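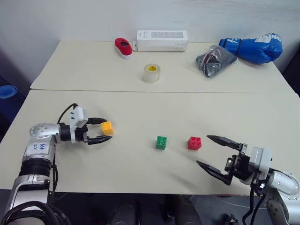

*Two tables pushed together, with the wall behind*

## One big table or two pushed together for quilting?

**Ramiro Cabello**

Hello all, long-time lurker, first proper post. I've taken up quilting (my aunt's fault, she gave me a bag of scraps in May and that was me gone) and I've reached the stage where the kitchen table won't do. I'm trying to baste a double-bed quilt on it and half the thing ends up on the floor with the cat on top.

So I've been looking at tables. The one I've fallen for is the Drisance, a single top 2,000 mm long and lovely and deep, but it's £1,759 and my other half went a bit quiet when I said it out loud. There's the Plaver at £1,299, same length but narrower. Or I could get two ordinary tables for £900 the pair and shove them together lengthways, one in front of the other, so I get the depth that way.

What worries me with the pair is the join. Will the wadding catch on it? Does a rotary cutter skip when you go across? And do they drift apart when you lean on them? I lean a lot. Floor is old boards and not what you'd call level.

Oh, and it would have to live against a wall, so I'd only get at it from one side and the ends. Is that going to drive me mad?

**Man-sik Shin**

I've had two tables pushed together for years and I'd do it again, so there's my bias for you!

The join is fine for basting. Fabric slides over it without much bother as long as both tops are at the same height, and that's the bit to spend your time on. Get tables with screw-in feet if you can. Put them where they're going to live, lay a long metal ruler across the seam in a few spots and wind the feet up or down until it stops rocking. On old boards you'll be doing this again come winter, mine always shift when the heating goes on.

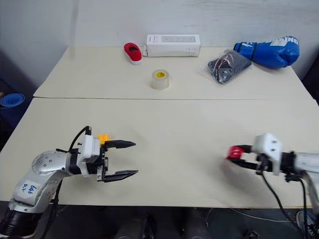

*A straight join between the back table and the front one*

For cutting, don't cross the join at all. Put the mat wholly on the front table and pull the fabric towards you. I did try running a mat over the seam once and I got a faint wobble in every strip, which you don't notice until you've sewn twelve of them and nothing meets up.

Drifting: yes, they will. Two clamps underneath, one at each end, sorted it for me. Some people screw a flat plate across the undersides but then you can't take them apart for Christmas dinner.

The wall I'm less keen on. It's all right for cutting, but when you're pinning the far side of a double you end up lying across your own work, with pins in it. I drag mine out when I'm basting and push them back after. Another point for two smaller tables, I suppose, you'd never shift that Drisance on your own.

**prokuston**

just get the plaver. had one 3 years no complaints

**Ramiro Cabello**

Thank you both! Man-sik, the ruler trick is just the sort of thing I was after. I think I'm going with the pair and putting what's left towards a better iron (the Ko I've got spits brown water on anything white). Did you glue anything to your clamps to stop them marking the wood, or do you just not care what it looks like underneath?

**Man-sik Shin**

Scraps of wadding folded over twice. You'll have plenty of it lying about by then. And have the cat out of the room before you start pinning!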